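How to Read a Road Work Notice Without Getting Your Hopes Up

The city of Flurkbridge mails a notice before it tears up a street. Most people read the first line, see an end date, and stick it on the fridge. I did that for the Kiston Avenue sewer job and spent February parking four blocks from my own door.

Step 1: Find the verb in front of the date
"Will" is rare. You'll mostly see "expected," "anticipated" or "targeted." All of them mean the contractor gave the city a date and the city typed it up. Write it on your calendar in pencil.

Step 2: Check which work the date covers
My notice said 30 days. That covered the pipe. Paving was a separate contract — mentioned on the back, in smaller type — and it had no date at all. Look for words like "phase," "temporary surface" and "restoration." 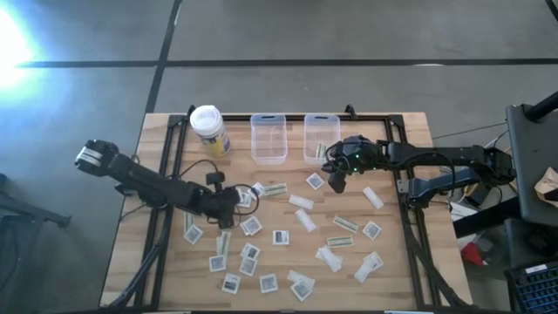 Step 3: Call the number, and ask narrow questions
"When will it be done?" gets you the notice read back to you. Try these:
Will my driveway be blocked overnight?
What time does work start? (Ours said 7 a.m. I wouldn't set a watch by it.)
Who is the inspector on this section?
Get a name. Mine was Solange Dhillon, and she did call back, which I hadn't counted on.

Step 4: Look up the permit
The notice is a courtesy. The permit has the actual expiration date and lists any extensions. Ask for it at the public works counter, and ask for the extensions separately or you may only get the first page.

Step 5: Keep your own log
Write down blocked driveways, water shutoffs and missing detour signs, with times. If you file a damage claim, "it was like that for weeks" won't get you far. Keep the notice too, envelope included.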